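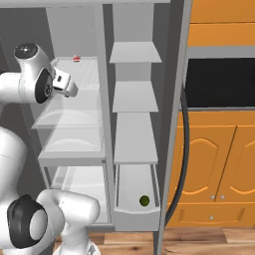

Open refrigerator with glass shelves and a lower crisper drawer.

How to Clean and Reset a Shared Refrigerator
Jurkbridge Residents' Services. Last revised 19 August 2020

These instructions apply to all shared kitchens in Donati House and Farnis House. Residents assigned to kitchen duty should complete the full procedure once a month. Allow 40 minutes.

Before you begin
Post a notice on the kitchen door at least one day in advance. Food without a name and room number may be discarded. Collect two clean cloths, a basin, dish soap, baking soda and a cooler with ice packs.

Step 1. Empty the refrigerator
Turn the temperature control to "off" and unplug the unit. Move perishable food to the cooler. Discard anything past its use-by date, and any cooked food stored for more than four days. Close all trash bags before taking them to the bins.

Step 2. Remove shelves and drawers
Lift each shelf slightly at the front and slide it toward you. Glass shelves must be left to reach room temperature before washing, as hot water may crack cold glass. Wash with dish soap and warm water, rinse, and stand upright to dry.

Step 3. Wash the interior
Dissolve two tablespoons of baking soda in one quart of warm water. Wipe the walls from top to bottom, then the door racks. Clear the drain hole at the back with a cotton swab. Do not use bleach or scouring pads.

Step 4. Clean the door seal
Wipe inside the folds of the seal with soapy water and dry it fully. To test the seal, close the door on a sheet of paper. If the paper slides out freely, report the fault to Maintenance on extension 682.

Step 5. Restock
Plug in the unit and set the control to 37°F. Return food once that temperature has been reached. Place raw meat on the lowest shelf in a sealed container, and keep vegetables in the drawer.

Sign the duty sheet and return it to Sandro Galli, Room 194. Replacement shelves are ordered through the same office using Form 1910.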